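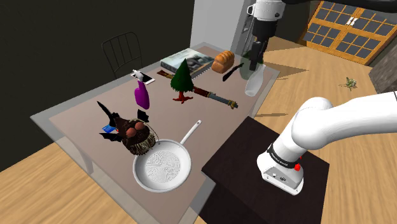
Renders: Fitport workshop, Homberg

HOMBERG, Wed 4 September - The Fitport shared workshop today announces Obi, a table-clearing robot arm that has so far cleared its tables in simulation only. Members have put 300 hours into the build since March, a good part of them spent arguing over where the base should go. The practice table holds bread, bottles, a frying pan and a sword, much like any kitchen on a Sunday. 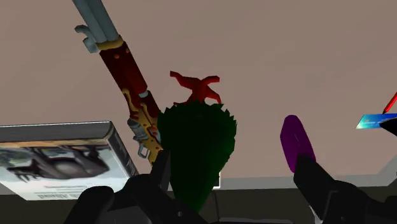 Nithin Annamalai admits that the software is ahead of the hardware, and that the real arm still has 35 screws left over - he would like to know where they go. Build nights are open to all. Bring a screwdriver.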